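To: Comparative Constitutional Law list
From: Leena Sjöberg
Date: 2025-04-16
Subject: Re: Working papers on judicial appointments and legislative delay

Dear colleagues,

I write on behalf of the editors of the Silia working paper series to respond to the message circulated by Wajid Sandhu, which I reproduce in part for those who have joined the list since it was sent.

> The call for papers asks contributors to address "delay" in the confirmation
> of judges by legislatures, but it does not say what is meant by the word.
> In some systems the constitution fixes a period within which the assembly
> must act. In others there is no period, and the practice of a given
> chamber is the only guide. I would ask the editors whether papers on the
> second group are welcome, and whether a refusal to schedule a vote is to
> be treated as delay or as a decision.
>
> I would also ask whether authors who have already posted a draft on an
> open repository may submit it.
>
> Wajid Sandhu

The editors are grateful for these questions, and several subscribers have written to us privately with similar ones.

On the first point, papers on both groups of systems are welcome. The call was drafted with written time limits in mind, and the editors accept that its language was too narrow. A legislature that is under no deadline may still be under a duty to act, and the source of that duty (text, convention, or a ruling of the court itself) is a proper subject for the series. Authors should state early in the paper which kind of system they are describing.

On the second point, the editors do not wish to settle the matter in advance. Two of the drafts already received take opposite positions on it. One argues that a chamber which declines to schedule a vote has exercised its power and must answer for it politically. The other holds that a power to consent cannot be exercised by silence, and that the vacancy remains a matter for the courts. 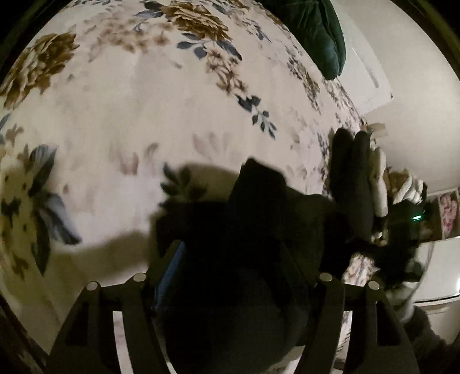
Yasir Jafri has asked that a third position be noted, namely that silence may amount to consent where the constitution provides for the nominee to take office once the period has run. In his view such clauses are more common than the literature suggests, and they have received less attention than they deserve, in part since they are seldom litigated. He would encourage authors to look at provincial and state constitutions as well as national ones.

The editors agree, and the revised call will say so. Comparative work at the subnational level is often harder to place in journals, and the series was founded partly to give it a home. Translations of the relevant provisions should appear in an appendix together with the original text.

With regard to drafts already posted elsewhere, these may be submitted provided that the earlier posting is disclosed on the title page. Publication in the series does not prevent later submission to a journal, although authors should check the policy of the journal concerned. Copyright remains with the author in every case.
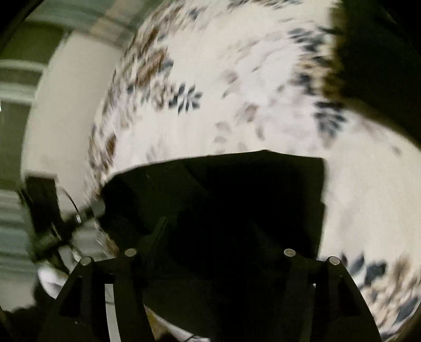
Each paper will be read by two reviewers, neither of whom will be told the name of the author. Reviewers are asked to report within 30 days. Where their reports differ sharply, Ivone Cavalcanti will act as third reader — her report will be sent to the author with the other two. Papers should be roughly 7,000 words in length, excluding notes and appendices. Longer submissions will be considered if the additional length is taken up by primary materials.

The deadline for submissions is now the last working day of June. Those who have already sent a draft may replace it with a revised version at any time before then, and need not explain the changes.

Subscribers have also asked about the workshop. Paora Lockyer has agreed to chair the session on interim and acting judges, which will take up the validity of judgments given by a bench that includes a member whose term has expired. Remote participation will be possible for all sessions. A program will be sent to this list when the papers have been selected.

Questions on matters of form should be addressed to me directly. Questions of substance are better raised on the list, where others may reply.

Yours sincerely,

Leena Sjöberg
for the editors, Silia Working Papers in Public Law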